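一棵白菜过冬

每年十一月，北方的楼道里都会多出一股气味：有点青，有点甜，带一点泥土的凉意。闻到它，我就知道冬储白菜上市了。小时候我家住四楼，上楼得侧着身子走，因为每一层的拐角都码着菜，菜根朝里，菜叶朝外，最上面盖一床旧棉被。谁家的棉被是什么花色，整栋楼的孩子都背得出来。

我一直想给大白菜写一篇长文章。它太常见了，常见到菜谱里提它一句就过去，可只要认真做上一个冬天的白菜，你就会发现它的脾气、本事和来历，哪一样都够讲半天！

先说名字。古人管这一类菜叫“菘”。南北朝的书里有“春初早韭，秋末晚菘”的话，说的是一年里最好吃的两样蔬菜，初春头一茬韭菜，深秋最后一批菘。那时候的菘还不是今天这种抱得紧紧的大白菜，叶子散着，更像青菜一类。后来人们一代一代地选种、留种，叶球才慢慢包了起来。苏东坡写过“白菘类羔豚，冒土出熊蟠”，拿白菜和小羊、小猪肉比，还和熊掌比。第一次读到的时候我笑了好久，后来吃到一锅霜打过的白菜炖豆腐，才觉得他并没有夸张多少。

霜打过的白菜为什么甜？气温一降，菜株会把一部分淀粉转成糖，细胞里的糖分多了，就不容易冻坏。这是植物给自己备的防冻措施，我们跟着沾光。所以老菜农收菜从不着急，总要等它挨过几场轻霜，赶在真正上冻之前下刀。早了不甜，晚了整片地的菜冻成冰疙瘩，前功尽弃，这几天的火候全靠经验。

白菜的长相也值得多看几眼。常见的大致分三种：直筒的，细高，叶尖微微张着，天津青麻叶就是这一路，叶色深，帮子薄，炖起来很快就软；卵圆的，胖墩墩，叶片一层压一层，胶州白菜是代表，汁水足，做汤顶好；还有平头的，上大下小，顶上叶片盖得严严实实，掂在手里最压秤。近些年又有黄心的、橘红心的、巴掌大的娃娃菜，切开摆在盘里漂亮得很。
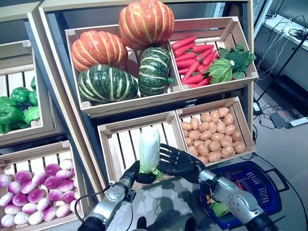 白绿相间的大白菜，旁边的木箱里是橙色南瓜。

挑菜这件事，我请教过很多摊主，答案出奇地一致：用手。眼睛看颜色，手才知道轻重。同样大小的两棵，拿重的那一棵。再用拇指按一按顶部，硬实而略有弹性的，里面包得满；一按就塌下去的，多半是空心。根部的切口要白净，发褐发黏的不要。外层老叶子有点蔫没有关系，有几个虫眼也没有关系，剥掉就是了。倒是那种被剥得光溜溜、白生生的菜，存不住，买回家当天就该吃掉。

很多人不知道，帮子上那些芝麻大小的黑点也能吃。那多半是生长和储存过程里留下的生理斑点，和施肥、温度都有关系，洗不掉，也不用洗。要是黑点连成了片，摸着发软，闻着有异味，那才是坏了。

说到储存，冬储白菜真是一门手艺。菜买回来，先不往屋里搬，在太阳底下晾几天，隔一天翻一次面，让最外面两三片叶子失水发蔫，像给菜裹了一层纸。晾好了再码起来，根对根，叶朝外，中间留缝透气。晴天的中午掀开棉被放放热气，晚上再盖严。白菜怕冻，更怕捂，捂烂一棵，汁水流下去，底下一摞都跟着遭殃。过些日子就得倒一次垛，把上面的换到下面，烂叶子随手掰掉。

我老家的院子里还有过菜窖。地上一个方口，顺着梯子下去，里面黑乎乎的，比外头暖和，白菜靠墙站成排，萝卜埋在沙土里，墙角还堆着土豆。大人派我下去取菜，我总要磨蹭好一会儿，就为了闻那个味道。后来院子拆了，菜窖填平了，我再也没有在别处闻到过一模一样的。

现在当然用不着这样囤。菜市场一年到头有白菜，冰箱一开就是。如果您住楼房，又确实想过一把冬储的瘾，我的建议是少买几棵，用报纸包好，根朝下立在北阳台上，彼此不要挨着。吃的时候也别拦腰切，从外往里一片一片掰着吃，菜心留到最后，还是活的，还在慢慢长呢。

接下来该说吃了，这是我最盼着写的部分！

一棵白菜从外到里，至少能做出一桌菜。最外头的绿叶子，纤维粗，剁碎了包饺子最好。剁完撒一点盐，等它出水，攥干。那攥出来的菜汁可别倒，分几次打进肉馅里，肉馅吃足了菜汁，煮出来鲜得不得了。拌馅之前先给白菜淋一勺油，把水分锁住，包到最后一个也不会汤汤水水。

往里一层的帮子，适合醋溜。刀要斜着片，片成一寸来长的薄片，断面大，挂得住汁。锅烧得滚热，油里先放干辣椒和几粒花椒，白菜帮子下锅猛翻，醋沿着锅边淋下去，“刺啦”一声，满屋子都是香气。酱油、糖、一点点水淀粉，前后两分钟的事。火小了出水，就成了醋煮白菜，味道差得远。

中间的部分拿来炖。东北人用五花肉和粉条炖，山东人喜欢放虾干，北京人家里多半是白菜、冻豆腐，再加几片肥瘦相间的白肉。冻豆腐满是小孔，吸饱了汤，咬下去要当心烫。我自己最常做的是栗子白菜：栗子先煮到七分熟，白菜切宽条，用鸡油煸软了，一起焖。栗子的粉甜和白菜的清甜是两种甜，放在一个砂锅里，谁也不抢谁的。

最里面那颗嫩黄的心，生着吃。切成细丝，泡一会儿冰水，沥干，加香菜、葱丝、炸花生米，用醋、白糖和几滴香油一拌。大年夜桌上全是大荤，这一盘总是最先见底。老北京还有一道芥末墩，白菜心切成圆墩，开水一烫，一层菜一层芥末一层糖，封在坛子里捂上一天，吃的时候冲得人眼泪都下来，痛快！

连根都有用处。切下来的白菜根别扔，削一个平底，放在浅碟里，添一点清水，搁在窗台上。过不了多久，中间就会抽出一根薹，顶上开出一簇黄花，细碎明亮。窗外还光秃秃的时候，屋里先有了春天。我家的窗台每年都有这么一碟，比什么水仙都让我高兴。

还有酸菜。大缸洗净，白菜整棵用开水烫过，晾凉，一层菜一层盐码进去，顶上压一块大石头，余下的事就交给时间和乳酸菌。有两条规矩，家家都一样：不能沾油，不能图快。刚腌下去的头些天亚硝酸盐会先升高，过后再降下来，所以要腌足一个月再开缸。好的酸菜颜色微黄透亮，酸味干净，捞一棵出来，片薄，切细，和血肠、白肉一起下锅，窗玻璃上立刻蒙一层白雾。邻国的辣白菜是另一条路子，鱼露、虾酱、辣椒粉，一片叶子一片叶子地抹过去，抹的人手掌通红，吃的人额头冒汗。同样一棵菜，走到哪里就长出哪里的口味，我觉得这是它最迷人的地方。

南方的白菜故事又不一样。上海人过年要吃烂糊肉丝，白菜切得细细的，和肉丝一起煨到烂糊，勾薄芡，浇在米饭上。四川有开水白菜，名字朴素得很，那一锅“开水”却是老母鸡、火腿、干贝吊了几个钟头，再用鸡蓉反复扫清的汤，清得能照见碗底。我在馆子里吃过一回，端上来只有一朵菜心，浸在淡黄的汤里。我喝一口汤，愣了一下，接着把碗捧了起来，顾不上样子好不好看了。

有一位读者来信问，超市里的白菜为什么没有小时候的好吃。我想原因有好几层。品种变了，如今的品种更看重抗病、耐运、整齐；采收时间变了，不少菜没有经过霜；还有一层，是我们的胃口变了。从前一冬天吃来吃去就是白菜、萝卜、土豆，舌头对那一点点甜格外敏感。现在想找回那个味道，可以去问问本地的农户，有没有晚收的老品种。叶子不那么整齐，个头也不一般大，可是炖出来，汤是稠的。

写到这里，厨房里的砂锅正好开了。今天炖的是这个冬天剩下的最后一棵，在北阳台上立了很久，外面几层已经干成了纸，剥开来，里头依然水灵灵的。我切了一半下锅，另一半拌了凉菜，根留下来，放进了窗台上的碟子里。

2018年3月27日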